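Oduvbridge Listening Board > New Releases > Utmont, "Collix" (album)

Started by tapehiss_ok
August 2025

tapehiss_ok wrote:
Didn't see a thread for this so I'm starting one. The new Utmont record has been streaming since Friday and I've played it straight through a bunch of times now. If you liked the single you should know most of the album doesn't sound like it. The single is the loud one. The rest is slow, a lot of pedal steel and electric piano, and the drums sit way back.

My favorite so far is the title track. It stays on two chords for most of its length and then the strings come in on the last verse. I also like "January Porch," which is mostly voice and one acoustic guitar.

The album is 59 minutes long. I would have cut one song, probably the instrumental on side C. 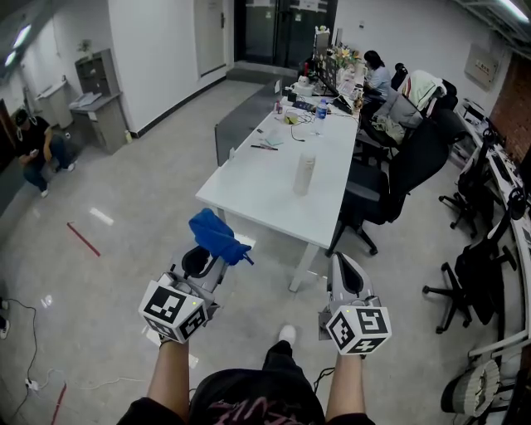
The vinyl is a double and it ships in the fall. First pressing is 3,000 copies, and the label says there will be a second one on plain black if it sells out. I ordered from the label store. Shipping to the Midwest was reasonable.

lowend_larry wrote:
I'm going to disagree on the drums. They aren't "way back," they're buried. On my car stereo I can't hear the kick at all on the first four songs. The last album had a great drum sound and I don't know why you would walk away from it.

The songs are good. No complaint about the songs.

side_c_defender wrote:
Please do not cut the instrumental. It's the best thing on there. It takes the melody from the opener and slows it down, and the horn part at the end is the same one from the closer. If you take it out the closer doesn't work as well.

tapehiss_ok wrote:
I missed the horn part. I'll go back and listen.

Larry, try it on headphones if you've only heard it in the car. The kick is there. It's soft, but it's there.

lowend_larry wrote:
I did headphones last night. It's better. I still think a band that plays rooms this size should make a record where you can hear the drummer.

quietquarter wrote:
Adamczyk mixed it, if that helps explain anything. Everything that comes out of that studio has the vocal on top and the drums in the next room. I happen to like it, but it's a style and you know what you're getting.

Does anyone know if the download has the same master as the stream? The stream sounds a little squashed to me on the loud part of "Second Ferry."

mp3_holdout wrote:
I bought the download. It sounds the same to me as the stream, but I only compared 3 songs and I'm not using fancy gear. The files come with a PDF of the lyrics. No bonus tracks.

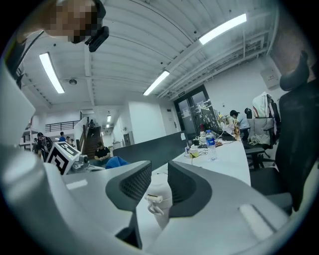

One thing to watch for is the track order. The download has "Second Ferry" at number five and the stream has it at number six. I wrote to the store and they said the download is correct and the streaming version will get fixed.

side_c_defender wrote:
That explains a lot. It was a strange jump from "January Porch" into the single. With "Second Ferry" moved up it makes more sense.

newhere_22 wrote:
First post. I saw them play in a 100-seat room before the first album came out and half of these songs were in the set, faster. "January Porch" had a full band arrangement with a long guitar break. I was hoping that version would make it on here and I was let down the first time through. I've come around on most of it but I still miss the break.

quietquarter wrote:
Welcome. Is there a recording of that show anywhere?

newhere_22 wrote:
Not that I know of. Someone at the soundboard had a recorder but I never saw anything posted.

lowend_larry wrote:
A fast "January Porch" with loud drums is exactly the album I wanted.

tapehiss_ok wrote:
Went back to the instrumental. OK, the horn part is the same. I take it back, leave it in. If I had to lose one now it would be the eighth track, whatever it's called.

side_c_defender wrote:
"Grain Elevator." I can live with that.

mp3_holdout wrote:
I like "Grain Elevator."

quietquarter wrote:
Tour dates are up on the band's page, by the way. Nothing south of Ohio yet. Presale code goes out to the mailing list.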